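Voter lookup tool drops people who live on the reserve side of the line

Status: Open, waiting on reporter
Opened by: Mirjam Ammann
Component: Wotside / address matching

Hi all! Me again, sorry. I run the get-out-the-vote table for our community in Arnon, and we've been using Wotside to tell people where their polling place is before the election. Most of the time it's great (really, my aunt found hers on her phone in a minute). But since the May update it has been telling people they don't have a polling place at all, and it only seems to happen to folks with a band housing address.

What I type: the lot number, then the road, then Arnon.
What I get: "No electoral district found for this address."
What I should get: the district name and the hall where they vote.

I went through our sign-up sheet and tried every address on it. 39 in total, and 17 of them come back with that message. The rest are fine. You can imagine how it goes over when you've just talked somebody into voting for the first time and the screen says they don't belong anywhere. One man put his coat back on and left.
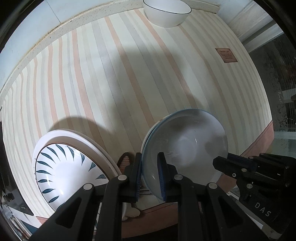

I tried the obvious stuff first. Logged out and in, cleared the browser, used my daughter's laptop, used the library computer. Same message every time. I also tried leaving off the lot number and just putting the road, and then it gives me a hall in Sulemana, which is a long drive and the wrong district anyway. So please don't suggest that one as a fix, people will go there!

Update, 4:15 pm

Support asked me to try the postal code search. Did that. It's better but not right. Everyone on the reserve shares one postal code with part of the town, so it shows two districts and says "choose yours." Well, that's the thing they came to the table to ask me.

I phoned the elections office to check which one is correct, and the woman there was lovely and read me the hall for each road I asked about. So I have the right answers on paper. I just can't get Wotside to agree with them. 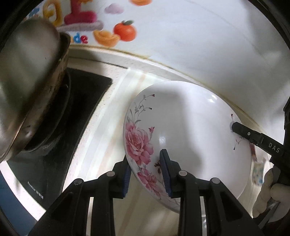
Bowl with pink flowers, held at the rim.

Update, 7:40 pm

Okay, I think I found a pattern. All the addresses that fail have "Lot" at the front. If I write "Unit" and the same number, 2 of them go through and show the correct hall. The others still fail. I have no idea why those would be different, they're on the same road as three that don't work. Maybe somebody typed them in by hand years ago?

I've put the whole list in the spreadsheet attached to this ticket, with the street part only. I took the names off, please don't ask me for them. People here are careful about being on lists when it's to do with an election and I promised.

Also, and this may be a separate ticket, the printed card from Prondum (the one you get when you press "Make a reminder") cuts off the last line if the hall name is long. Ours is long. It prints the hall and then half of the road. I've been writing the rest in with a pen.

Things I've tried so far

1. Different browsers and computers. No change.

2. Postal code only. Gives two districts.

3. Road name without the lot number. Gives the wrong hall.

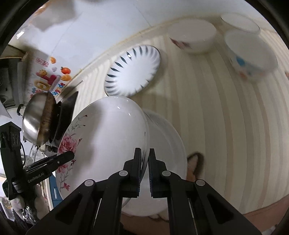 4. "Unit" in place of "Lot". Works for a couple, fails for the others.

5. Dropping a pin on the map. The pin lands in the right spot, then jumps across the river as soon as I press Save.

Number 5 might be the useful one for you. The jump is always to the same place, near the old gravel pit, no matter which house I start from.

What I need from you

If a real fix is going to take a while, could you at least change the message? Something like "We couldn't match this address, please call the elections office" with the phone number under it. Right now it reads like the person isn't allowed to vote, and I've had to explain that to too many people already.

I'm at the table again tomorrow morning from nine and I can test anything you send me while I'm there. After lunch I'm driving elders to the advance poll, so I won't see messages until the evening.

Thanks so much,
Mirjam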